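Trevoddale school photo collection passes 1000 pictures and opens to the public in May

Trevoddale Local History Group is delighted to announce that its collection of school photographs has passed the 1000 mark, and that all of them will go on show at the Esine Rooms in May.

The pictures come from 29 schools in and near the town, several of them long closed. There are class line-ups, nativity plays, netball teams, harvest festivals, a very muddy cross-country race and a great many home-made haircuts. The oldest is a class portrait from Mill Bank Infants, with slates propped on the front row's knees. The newest shows the last leavers' assembly at St Bride's Juniors before the school moved to its present site.

Sinéad Duggan, who has led the project from the start, said: "We put a card up in the library asking for old school photos and hoped for a shoebox or two. People brought albums, framed panoramas, even a tea tray with the 1974 swimming squad printed on it! Every time I think we must have seen them all, another envelope comes through the door, and I still get a thrill opening it."

Names are the big job now. The group has full names for only 57 of the class portraits, and would love help with the rest. Visitors to the show will find pencils and numbered outline sheets beside each picture, so that anyone who spots a cousin, a neighbour or their own younger self can write it down on the spot.

Florence Desjardins taught at Mill Bank for 30 years and has already been through the first four albums.

"I knew the faces straight away and the surnames by the time I'd had a cup of tea," she said. "It was the teachers I struggled with. We all had the same glasses."

The show has been laid out by decade, with a separate wall for school dinners, which had so many photographs of its own that it seemed a shame to split them up. Former pupil Jaxon Gosselin has recorded short memories from people who appear in the pictures, and these can be heard on headphones at the back of the room. They include the story of the Trevoddale Secondary brass band getting stuck in a lift on its way to a county final, told by two of the cornets, who disagree on nearly everything. 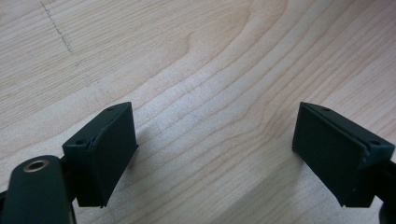 Can I bring my own school photos along to the show?

Please do. There will be a scanning table by the entrance, where Brittany Boychuk will copy your pictures while you look round and hand the originals straight back to you. If you know the school, the year or any of the names, jot them on a slip of paper first, and please don't write on the back of the photo.

Entry is free and the rooms have step-free access from the car park. Doors open at 10am and close at 4pm. School groups are very welcome in the mornings and can book a guided visit with Sinéad Duggan through the Trevoddale library desk.

ENDS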